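From: Anqi Zhong
To: prirnby-hands
Date: 21 November 2020
Subject: Re: hand vs. wrist-cam gripper, sink tasks

Hanne Norðdahl wrote:
> Before we order a second pair I would like to see the Grollora hand and
> the Vesar gripper compared on the same tasks with the same controller
> gains. The June numbers mixed two firmware versions and I can't use them.
> Also, what is the command latency over the long cable? Obadia measured
> it on the bench only.

Gains are now identical for both, and both ran on the firmware Decha tagged last week. I threw out everything from June.

Latency first. Command to first encoder movement on the Grollora is 88 ms median over the long cable. On the bench cable it was 55 ms. The gap stays the same whether one hand or both are enabled, so I don't think bus load explains it. Shuzhen suspects the repeater. I have a replacement from Xiao but haven't fitted it.

Start pose for the two-handed runs is arms low and forward, thumbs or index fingers inward, base stopped short of the counter. Joint offsets were zeroed in this pose before every block.
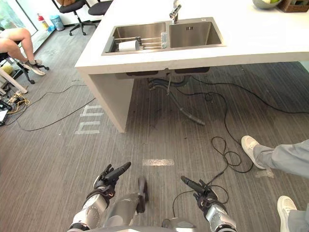 Start pose at the sink island, both hands on.

From there the planner needs a clear lift before it goes over the countertop. With the old 4 cm margin the knuckles came too close to the counter edge on the left side, and I raised it. If you replay my logs with the old config file the trajectories won't match.

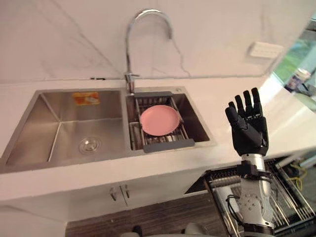

Grasp planning on flat objects is still the weak point of the five-fingered hand. The planner likes a top approach, and a top approach has nothing to close on when the object is thin. A plate lying flat on the drainer rack, like the pink one, leaves only the raised rim, and that rim is slight. Going in from the side works better in simulation but puts the fingers near the rack wires and the faucet. I opened the hand fully, fingers spread, palm forward, before each approach so that the preshape was always the same. Out of 26 attempts with the Grollora, 4 were aborted by the torque limit on the ring finger. The others need to be scored by hand and I'd like a second person to do it.

The Vesar has a different problem. Closing force is fine and the finger shells don't flex enough to matter, but the wrist camera loses the target during fast moves.

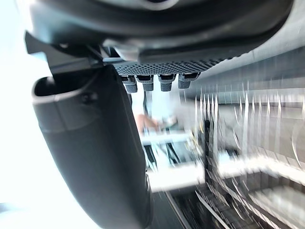

Exposure is on auto at the moment and bright areas at the side push it around. I want to fix the shutter, cap wrist speed during the last part of the approach, and rerun. Until then I wouldn't compare the success rates, only the latency and the abort counts.

Two questions for the list:

Obadia, did your bench script timestamp at the host or at the controller? Mine is at the host.

Decha, can the torque limit be set per finger in this firmware, or only per hand? The manual says per finger, but writes to the ring finger register come back unchanged.

Logs and configs are in the usual directory. The block with the repeater bypassed is missing its header line, so skip it for now.

Anqi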